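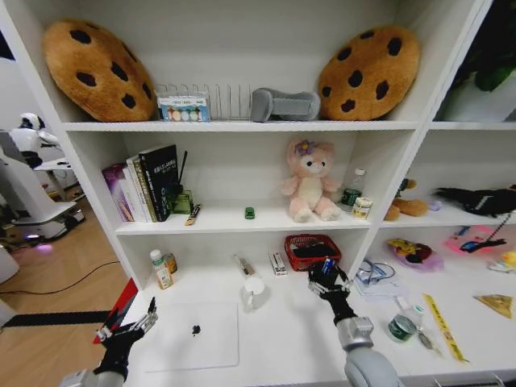

*The shelf demo at our open day, right hand holding a small blue-and-white object by the bottom shelf.*

I ran the shelf demo at the Vutero open day on 24 May 2022, and a few people have asked how to set one up, so I'm writing down what I did (and what I'd change!).

## Filling the shelf

Mix it up. You want soft stuff, hard stuff, see-through stuff and a few things kids will yell for. We had two giant cookie cushions up top with a wire dish rack between them, books and a pink teddy bear on the middle shelf, and a laptop lying flat on the bottom one. The tiny green toy car got requested all afternoon.

Leave some open space in front of the things you plan to pick. Defne Sarıgül and I packed ours too tight the first time and had to start over.

## Running it

1. Park the base, then move both arms slowly through their full reach before you let anyone in.
2. Tape a line on the floor for visitors. Keep one person on the stop button the whole time, and swap every 52 minutes or so they don't zone out.
3. Start with a small boxy item on the bottom shelf. It's an easy win and it settles the crowd.
4. Let a visitor choose the next one. Say the name out loud so the folks in back can follow.
5. If a grasp slips, open the hand, back off and go again. People love the second try!

Volkan Kozan did the talking while I drove, and I'd split it that way again. For October I want a lower table up front for the little kids.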